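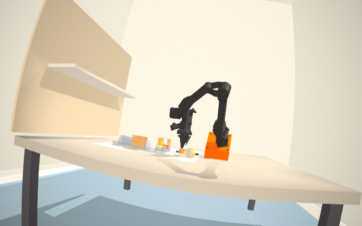 Sim bench, arm on the orange base, gripper down over the white sheet.

31/08/2018

Spent most of the day on the shopping list for the real bench, with the sim open on the other monitor so I'd stop forgetting things. It helps a lot! I'd left the table out of the budget completely until I looked at the render and thought, oh right, the arm has to stand on something.

Arm: still going back and forth between Solum and Pawlak. The Solum quote is good until the end of the month, so I need to nag them for a new one (the July price would be lovely, but I'm not holding my breath). Pawlak wants 26 percent up front and the gripper is a separate line. Two-finger, same as we've been running in sim. I'd rather pay for the gripper and skip their fancy cable kit.

Base: bolted, the way we modeled it. Get the hole pattern from whoever wins BEFORE ordering the tabletop, please, whoever reads this.

Table: Nisby has a wooden one with four legs for $81. Cheap enough that I'd buy two and keep a spare for when we drill it wrong.

Small stuff: clear trays, $39 for the pack. Blocks in orange and yellow, something round and yellow (a plastic lemon would do), a short black marker. I think we have most of that in the drawers already, will look tomorrow. The trays worry me, see-through stuff is a pain for the depth camera, so order one pack and test it before we commit.

Lerkirari money can't go to furniture, so table and shelf come out of the general pot. Still need a shipping number from both arm people.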